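# Skondside Flamico handheld upholstery vacuum: three weeks in

I have wanted a decent small vacuum for fabric for years, and I finally bought one in April. It's the Flamico, from Skondside, and I like it so much that my sister has asked me to stop bringing it up on the phone. So I'm bringing it up in writing!
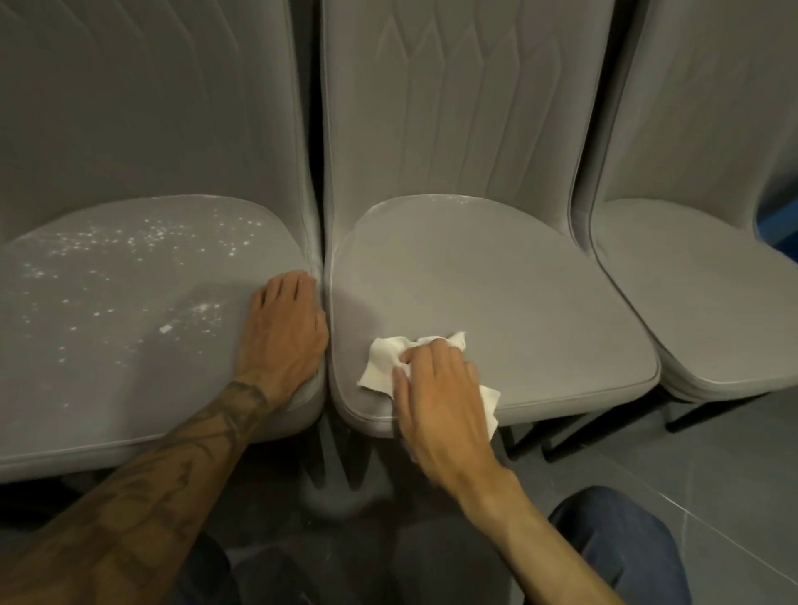

Some background first, so you know what kind of user I am. I live with two shedding cats and a husband who eats crackers in every room, and I sew in the dining area, which means thread ends and bits of batting all over everything that has a cushion. My old handheld was a hand-me-down that whined like a mosquito and gave up after a few minutes. I also own a full-size upright with a hose, and the hose is fine, but dragging that thing out for one armchair is such a production that I mostly didn't.

## What's in the box

You get the vacuum itself, a charging stand, a wide fabric head with a little spinning brush, a long crevice tool, and a soft dusting brush. There's a cloth bag for the attachments with a drawstring, and I use it (I normally lose those bags in a day). The manual is short and has a fold-out drawing of how the filter comes apart. Keep that page. I didn't, and then I had to go hunting for it in the recycling.

No wall mount, which is a shame. The stand takes up about as much counter as a toaster.

## Using it

The fabric head is the star. On flat woven stuff any vacuum does okay, but on anything with a nap, the crumbs and fuzz hang on and you end up scraping at it with your fingernails. The brush on the Flamico spins slowly and lifts instead of beating, and you can go against the nap and then back with it and the fabric looks smooth again. I did our sofa, the ottoman, the car seats, and then my neighbor's recliner because I was enjoying myself.

Seams were my big test. Piping and stitched channels are where everything goes to hide, and the crevice tool has a flexible rubber lip on the end that follows a curve. I ran it along the piping on the sofa cushions and got out a shocking amount of sand. We have not been to a beach since last summer! It also gets right down the back of the armchair where the seat meets the frame, and it's long enough that my hand doesn't have to go in there with it.

The dusting brush I can take or leave. It's good on lampshades and the tops of curtains, and it's all right on the keyboard, but the bristles are a bit long and they fold over if you press.

## Battery

On the regular setting I get a good sofa and a half out of a charge. On the high setting it's a lot less - one sofa, if you're quick about it. I hardly ever need high. The one time I really did was for cat hair ground into the carpet on the stairs, and I'd say this isn't the tool for stairs anyway.

Charging takes most of an afternoon. There's a row of lights on the handle that tells you how it's doing, and the last light lies a little. When it gets down to one, start finishing up.

## Noise

Quieter than my upright, louder than a hair dryer on low. The cats leave the room but they don't run, which is the best rating they've given any appliance.

## Emptying and cleaning

The cup twists off and empties straight down, and the filter lifts out after it. Do this outside or over a trash can with some depth, because fine dust puffs back up at you. The filter rinses under the tap and wants a full day to dry. I bought a spare so I wouldn't have to wait, and if you order from Skondside directly I'd add one to the cart at the start and save yourself the second shipping charge.

Hair does wrap on the brush. There's a slot along it where you can slide scissors in and cut the whole mess loose in one go, and that slot made me happier than it probably should have.

## The one I almost bought

I went back and forth for ages between this and the Clarnutetti. I borrowed one for a weekend from Demyd Hutsuliak in my quilting group, and it's a handsome machine with stronger suction and a bigger cup. It's also heavy. After ten minutes of holding it sideways against a chair back, my wrist was complaining, and I have the kind of wrists that complain. If you mainly want to do floors and a car, I'd look at it seriously. Demyd loves his and uses it on his van.

Polishchuk makes a corded one too, and it's cheaper, but I know myself and I know I'd never plug it in.

## Things I'd change

- A wall mount, please
- A darker cup. I don't need to see all that
- The power button is right where my thumb rests, and I've shut it off by accident plenty of times
- A longer warranty on the battery

## Where the reviews stand

When I ordered, the store page had 1,604 reviews, and I read a silly number of them. The unhappy ones were mostly people who wanted to use it on whole rooms. There were 48 photos from buyers as well, and those helped me more than the official ones, especially for judging how big the fabric head is next to a normal couch cushion.

It's a small vacuum for furniture and cars, and it's a joy at both. I now do the sofa on a whim while the coffee brews. I'll add a note once the battery has had a full summer of cat season on it.

*Posted 8 May 2020*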